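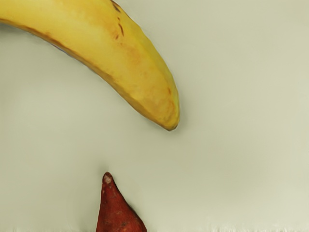
What is the grant paying for this term?
Simulator time for the student robotics club, the Wameo licenses, and travel to the Endale student contest in February.

Progress report, Zultov Student Robotics Club
19 November 2022

Short one, midterms are on. Spending is at $1,309, nearly all of it licenses and the compute bill. Travel not booked yet – waiting on the contest to confirm hotel rates.

Sim work is ahead of plan. Kitchen task is built: one arm, two-finger gripper, round wood table, green bowl, banana and sweet potato. Wrist view and room view both saving to the shared drive. First-years wrote most of the reset script, needed 2 rewrites but it runs overnight now. Last full batch was 100 trials per item, logs are in the Trendance folder if you want them. 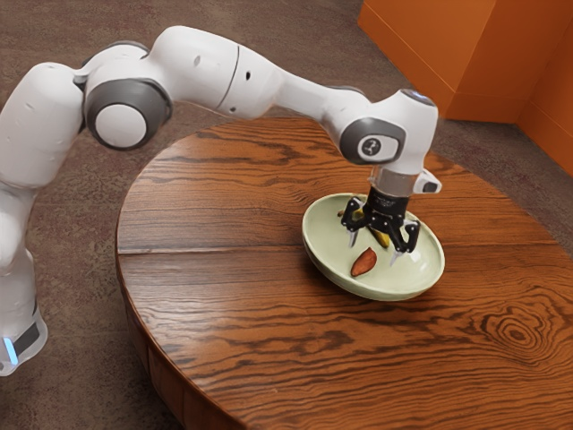 Grasp planner is the weak spot. Banana goes ok, about 100 lines of code did most of that. Sweet potato slips when the fingers close too near the tapered end, so we are moving the grasp point toward the middle and slowing the close. Also the bowl rim – the planner ignores it on steep approaches, fix is half done.

Behind on: the writeup, the safety form, and teh poster. Poster draft goes out before break.

Ask: can we move the unspent printing money to compute? Same total, no new funds. Need an answer before we schedule the next batch.

Next report in February, after the contest.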